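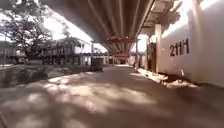 Under the elevated road, looking along the paved strip beside the white wall marked 2111. Dappled sun, dusty concrete and a line of rubble at the foot of the wall: a proper sweeping job.

Can a machine do the chores yet?
Gallery page, posted Feb 23, 2023

We love this question, and we get asked it at every open day. The floor in a tidy showroom is one thing, but what about the strip outside the workshop, the bit that somebody has to go over with a stiff broom before the first delivery? Flinix began as a club for people who like building machines that tidy up, and the outdoor sweeping round has been our favourite puzzle since October. It sounds like the dullest job going (it is, if you're the one holding the broom!) and it's full of lovely problems.

Start with the light. Look at those bright blotches on the ground, fading into a band of shadow nearer to us. You and I see sunshine and carry on walking. A sweeping machine that judges dirt by colour may well see a pale patch and decide that it's flour, or paint, or the edge of something. Our first program, Skeltik, was terrible at this. It spent 22 minutes scrubbing a patch of sun on our own yard and looked very pleased with itself. The version we have now compares each patch with the height of the ground, and it has become much harder to fool.

Then there's the rubble. Dust is easy and grit is fine, but chunks of broken concrete are another matter. A spinning brush just knocks them along the wall, and a suction hose chokes on them. A person with a shovel sorts it out without a thought: big bits by hand, small bits in a heap, sweep up what's left. We've had two goes at teaching that order of work and the second one is really promising. Pirihi, our little scoop attachment, can now lift a lump the size of a fist and drop it in a tub. It's slow, but it's a joy to watch.

Edges are the next headache. On the left there's a dark grey bin by a slender pole, and past it the ground turns to uneven dirt, a little lower than the paving. Where should the sweeping stop? Most of us would say "at the edge, obviously", but we'd also go round the bin, and we certainly wouldn't try to sweep the dirt. Udwood is our mapping tool for this sort of thing. You walk the round once with it, and it remembers where the job ends. It copes nicely with kerbs and is still a bit hopeless with soft verges.

The long straight run down towards the rust-red crossbeam is where a machine ought to shine. Up and down, up and down, no tea break, no sore back. Our best unbroken run so far is 3,754 metres, all of it on flat ground, and there was a good deal of cheering in the yard when the counter stopped.

So, can they do it yet? The open middle, yes, and well. The foot of the wall, partly. The doorway on the right I'd still leave to a person, as recesses collect all sorts and our brushes can't reach into corners. I'd give the whole round 7 out of ten, and a year ago I'd have said two!

More pictures will go up when the spring trials start. If you look after a yard, a loading bay or a long covered path and would like to tell us what the worst bit of the sweeping is, please write in. We read all of it, and the grumbles are especially useful.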